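Household Organisation, handout 2 - Janka Říha, Padthorpe

The usual advice is to sort by category first. I have my doubts. On a crowded table, categories mostly make more piles.

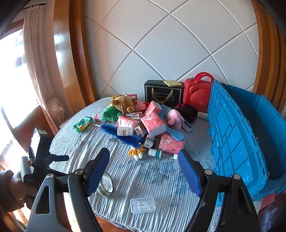 *Toys, tissue packs and bottles, with a blue crate on the same table.*

The Maltivon method claims one crate clears any surface. It clears the surface - the muddle moves into the crate. Soft toys and packets in together still need sorting by January.

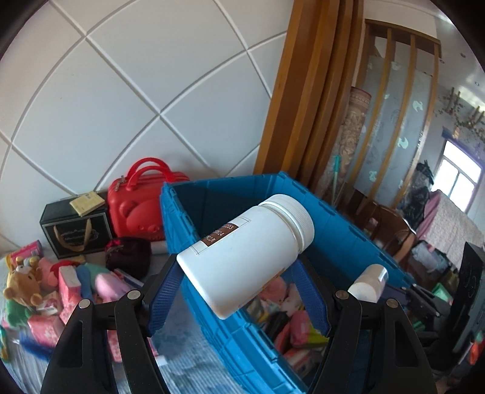 Should bottles go in with soft toys?

Only if the caps are screwed tight, and upright is better.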